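로봇 팔 정지 지연 문제로 시험 작업 일시 중단, 다친 사람은 없어

2020년 12월 17일

트라브나우 연구동에서 사용하는 탁상용 로봇 팔 한 대가 정지 명령을 받은 뒤에도 바로 멈추지 않는 일이 발생하였습니다. 이에 따라 같은 제어 장치를 쓰는 로봇 팔 7대의 작업을 모두 중단하였습니다. 다친 사람은 없고, 장비의 손상도 확인되지 않았습니다.

문제가 생긴 것은 이번 주 오전 작업 시간이었습니다. 당시 로봇은 천으로 된 물건을 집어서 옆으로 옮기는 동작을 반복하고 있었습니다. 담당자가 물건의 위치를 바로잡으려고 정지 버튼을 눌렀는데, 팔은 2초 동안 계속 움직인 다음에 멈추었습니다. 규정에서는 버튼을 누르면 즉시 멈추어야 합니다. 담당자는 팔이 완전히 멈춘 것을 눈으로 확인하고 나서 손을 넣었기 때문에 접촉은 없었습니다.

담당자는 곧바로 전원을 내리고 안전 담당 부서에 보고하였습니다. 보고를 받은 부서에서는 그날 오후에 같은 로봇으로 정지 시험을 하였고, 여러 번의 시험 가운데 일부에서 같은 현상이 다시 나타났습니다. 항상 나타나는 것이 아니어서 원인을 찾는 데에 시간이 걸렸다고 합니다.
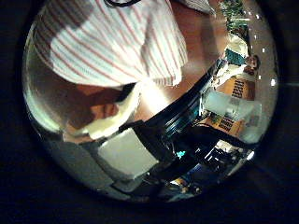

브루타우 로봇안전팀

사람의 손과 로봇 팔이 같은 탁자 위에서 가까이 있게 되는 것이 이 작업의 특징입니다. 천과 같이 부드러운 물건은 집을 때마다 모양이 달라지고, 그래서 사람이 손으로 다시 놓아 주어야 하는 경우가 많습니다. 상자나 블록처럼 단단한 물건만 다루는 작업과 비교하면 사람이 로봇의 작업 범위 안으로 손을 넣는 횟수가 훨씬 많습니다. 정지 기능의 지연을 가볍게 볼 수 없는 이유도 여기에 있습니다.

조사를 맡은 아베네제르 워르쿠(Abenezer Worku) 팀장은 지금까지의 조사 결과를 다음과 같이 설명하였습니다.

"정지 버튼 자체는 고장이 아니었습니다. 버튼의 신호는 정상으로 나갔지만, 제어 프로그램이 앞에서 받은 이동 명령을 먼저 끝내고 그 뒤에 정지 신호를 처리한 기록이 있습니다. 기록 저장 기능이 같이 켜져 있을 때에만 이런 순서가 되는 것으로 보고 있습니다. 아직 확정된 결론은 아닙니다."

해당 제어 프로그램의 이름은 '트라바치'이며, 협력 회사인 아세파에서 공급하고 있습니다. 현재 쓰는 판은 지난 5월에 설치되었습니다. 설치할 때에도 정지 시험을 하였으나, 그때는 기록 저장 기능을 끈 상태에서만 시험하였습니다. 팀은 이 점이 부족하였다고 인정하고, 시험 절차서를 고치기로 하였습니다.

아세파에는 작업 기록을 모두 전달하였습니다. 아세파는 정지 신호를 다른 명령보다 항상 먼저 처리하도록 프로그램을 수정하겠다고 답하였습니다. 이와 별도로 연구동에서는 정지 버튼을 프로그램을 거치지 않고 구동 전원에 직접 연결하는 공사를 진행합니다. 공사 비용은 브루타우에서 부담합니다.

작업을 다시 시작하는 조건도 정해졌습니다. 로봇 한 대마다 정지 시험을 300회 하고, 한 번도 지연이 없어야 합니다. 시험은 기록 저장 기능을 켠 상태와 끈 상태에서 나누어 실시합니다. 모든 로봇의 시험을 마치려면 7일이 필요할 것으로 예상하고 있습니다. 중간에 지연이 한 번이라도 나오면 그 로봇은 처음부터 다시 시험을 받습니다.

재개한 뒤에도 당분간은 다음과 같은 규칙이 적용됩니다.

물건을 손으로 고쳐 놓을 때에는 먼저 정지 버튼을 누르고, 팔이 멈춘 것을 확인한 다음 구동 전원을 끕니다.
전원 표시를 확인하기 전에는 작업 범위 안에 손을 넣지 않습니다.
혼자서 작업하지 않습니다. 한 사람이 물건을 다룰 때 다른 한 사람은 정지 버튼 옆에 있어야 합니다.
정지가 조금이라도 늦다고 느끼면 시간과 로봇 번호를 적어서 그날 안에 로봇안전팀에 알립니다.

워르쿠 팀장은 비슷한 일을 전에 겪고도 보고하지 않은 사람이 있다면 지금이라도 알려 달라고 부탁하였습니다. "늦게 보고하였다고 책임을 묻지 않습니다. 언제부터 이런 현상이 있었는지 알아야 원인을 정확하게 정할 수 있습니다."라고 말하였습니다.

작업 중단으로 인하여 연말까지 예정되어 있던 천 다루기 시험의 일정이 뒤로 밀리게 됩니다. 새 일정은 정지 시험이 끝난 뒤에 각 담당자에게 전자우편으로 보냅니다. 다른 제어 장치를 쓰는 이동형 로봇은 이번 중단의 대상이 아니며, 평소와 같이 사용할 수 있습니다.

원인 조사의 최종 보고서는 아세파의 수정 작업이 끝난 다음에 이 게시판에 올릴 예정입니다. 문의는 연구동 1층의 로봇안전팀 사무실에서 받습니다.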